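4. The Kit Under Review

The Relavport is sold as a two-arm tabletop manipulation kit, with a camera at each wrist, a set of fingers, and a manual that describes assembly as "pleasant." We bought ours at the list price, as any other customer would, and we report on it in that spirit. The supplier, Marnora, was shown a draft of this section and asked only that we spell its name correctly.

4.1 The handling task

We wanted a task that a sales video would avoid. The fixture is a black cylindrical part with a small, brightly colored piece attached to it, and the piece is the only place an arm is meant to take hold. One arm grips while the other keeps its fingers out of the way, a skill the brochure calls "bimanual courtesy." The parts are dark, the fingers are dark, and the backdrop is teal. The brochure photographs, for comparison, use a lemon.

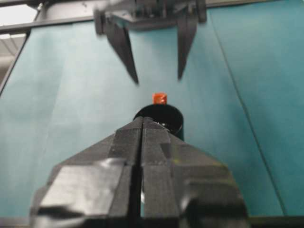
Figure 4(a). Wrist view across the cell. The far gripper is open over the orange-red block; the near gripper is closed.

The near fingers fill a good deal of this view. Marnora lists the wrist camera as having an "unobstructed workspace perspective," and we suppose the fingers are part of the workspace. Our policy learned to work with what was left over. We tried moving the camera mount up, which gave us a fine look at the ceiling, and moved it back.

4.2 Grip and alignment

We ran 1000 trials per condition, with both arms under the stock controller. A trial counted as a success if the colored piece was held between both fingers and stayed held through the lift. 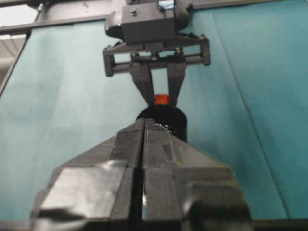 The stock controller centers the fingers well once it has found the target, and most of its failures came earlier, during the approach. It would settle over the wrong spot with great confidence, close, and report a completed grasp of air. The status light for this outcome is green. Firmware 11 is said to fix the light.

Seen from the gripping arm, the margin is small. The fingers slope inward just where a round part wants to sit, so a grasp that starts too low brings plastic against the part before the jaws have closed on anything.

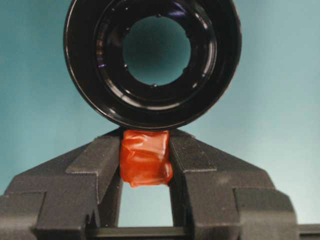
Figure 4(b). Wrist view of the grasp, with the red piece between the jaws and the black ring directly above it.

We lowered the closing speed and left the geometry alone. The manual allows users to print their own fingers, and then voids the warranty of anyone who does.

4.3 Notes on support

Our support ticket, number 2626, was opened on 5 March 2021 and answered in April with a link to the page from which we had opened it. A second reply came from a person and was excellent. It told us to recalibrate the wrist after every tool change, advice that appears nowhere in the manual and that accounts for most of our later improvement.
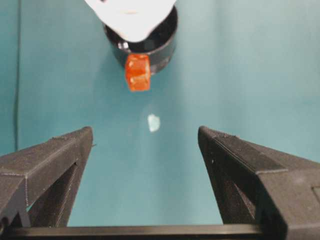 Section 4 by Yến Triệu and Iestyn Nicholas, Tondcombe
Trials supervised by Siwan Vaughan

4.4 Would we buy it again?

Probably, at a discount. The arms repeat well and the joints have given us no trouble. The perception package is weaker, and it is the part that costs extra. Open fingers over a plain surface are the easiest case we could give it, and even there it sometimes proposed a grasp on a pale spot with nothing to recommend it. We turned the package off for the remaining conditions and used our own detector, described in Section 5.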